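Search posts, people, tags

Despina Sima

ok moving thread, by request. We did 2 moves in one year so I have opinions. Typing this on the bus, sorry

First thing - measure the stairwell. Not the door, the stairwell. Our Ekano sofa fit through every door in the place and then sat on a landing for most of an afternoon

Boxes. We had 44. Number them and keep the list on your phone, don't write "misc" on anything. I had six miscs. Still looking for the can opener

Quotes were all over the place. Lowest was 327 and didn't include stairs. Highest was 3575 for the same flat, same stuff, and that guy never even came to look at it. Get it in writing, ask about stairs, ask about parking

We went with Drullus in the end. Fine. One lamp died, they paid for it in April after two emails

Make the bed first. Before the kitchen, before the wifi, before anyone opens a beer. You will be too tired at 11pm and you'll end up sleeping on a coat

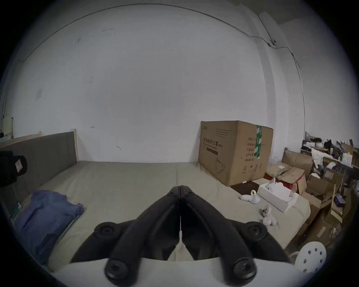

bedroom, gray headboard, sheet on. kitchen still all boxes

Sheets go in the LAST bag on the truck so they're the first bag off. Same with toilet paper, chargers, a knife, kettle

Change your adress before you move, takes forever. Bank was quick, the gas people (Kekier) wanted a form, then a different form, then the first form again

Meter readings - take a photo of the meter at both places the same day. Saved us a fight with the old landlord

Someone asked about plants. Ours went in the car with me, on the floor, belts around the big pots. Lost one fern, it was on its way out anyway

Also eat something. Real food. We had chips at 4pm and argued about a shelf

my stop, more later if poeple want the storage unit part

Last updated: April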